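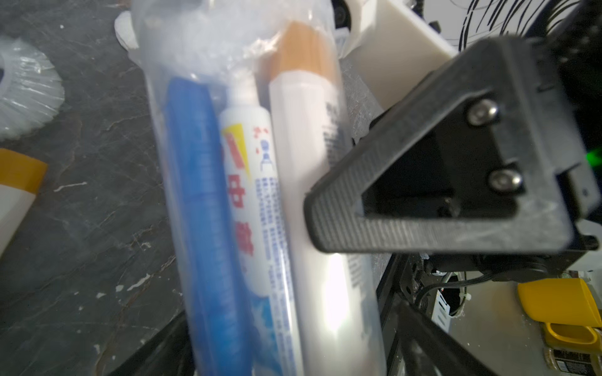 Songs sound sharp on imported DVD of a musical, picture fine

Charito Tolentino
Posted November 22, 2023

I have two copies of the same stage-to-screen musical. One is a US disc, the other is a European box set I bought for the extras. On the European disc every song plays noticeably high. I checked the overture against a keyboard and it is most of a half step sharp. Dialogue is also slightly fast.

The US disc lists a running time of 186 minutes. The European one ends between seven and eight minutes sooner, and as far as I can tell no scenes are missing. I compared the chapter lists and they match.

Player is a Prasel region-free unit, HDMI to a Zamfir TV. Ripping the disc and playing the file in Loko gives the same result, so I don't think the player is at fault. Is the disc defective, and can the pitch be fixed without re-buying?
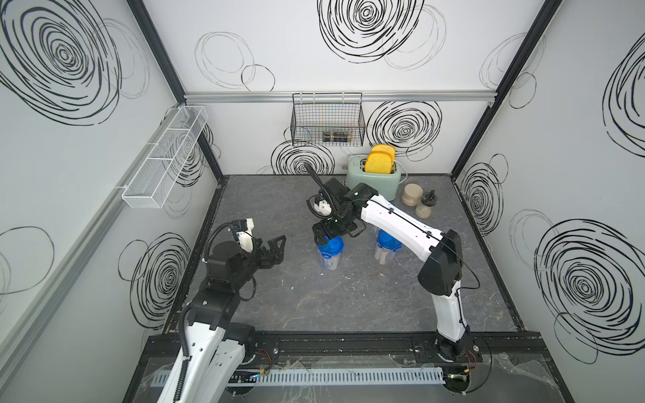
I would like to keep the European version because the commentary track is only on that one. The commentary sounds normal, by the way. Only the film audio is high.

Benedikt Seidel

The disc is not defective. It is PAL speedup. The film was shot at 24 frames per second, and PAL video runs at 25. The usual transfer method plays each film frame as one video frame, so everything runs about 4 percent fast. Unless the studio corrected the audio, the pitch rises by the same ratio, or 0.7 of a half step. Your missing minutes match this. The commentary was probably recorded against the finished PAL video, so it was never sped up.

The player can't fix it. The ripped file can be fixed:

1. Keep the original rip. Work on a copy.
2. Confirm the video is progressive 25 fps. If you see combing on motion, stop and post a sample first.
3. Set the video frame rate to 24000/1001 in the container. No re-encode is needed.

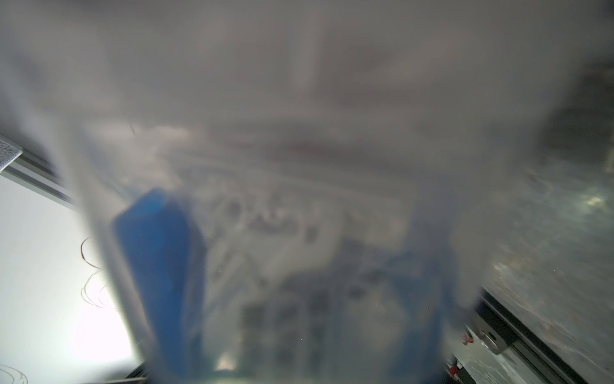

4. Extract the main audio and slow it by a factor of 0.95904. Use a plain resample, with pitch preservation off.
5. Apply the same stretch to subtitles and chapters.
6. For the commentary, stretch by the same factor with pitch preservation on. It will be slightly slow but at the right pitch.
7. Remux, then check sync at the start, at the intermission and in the last chapter.

If sync is good at the start and drifts later, the factor is wrong. If it is off by a constant amount, set an audio delay.
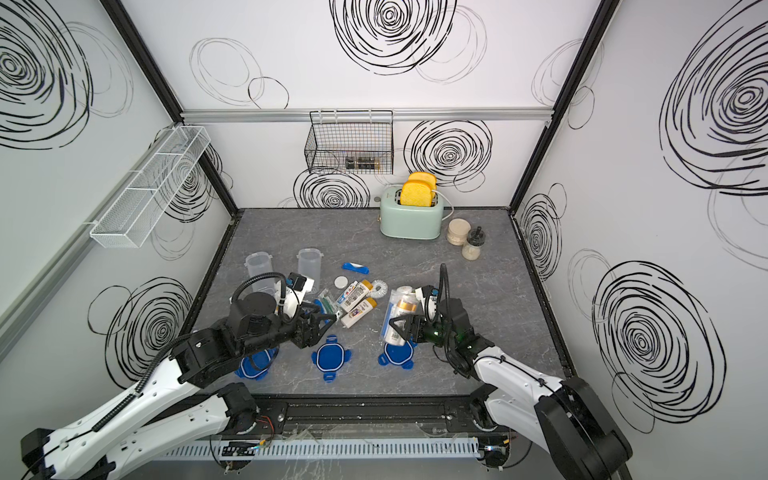

Toaster with two slices of toy bread

Precious Buenaventura

Loko has a playback speed setting under Advanced. Set it to 0.96 and turn off "keep pitch." Not exact but close, and you don't have to convert anything. You have to turn it back for other movies.

Teodoro Bañez

Same problem on my set. I just watch the US disc.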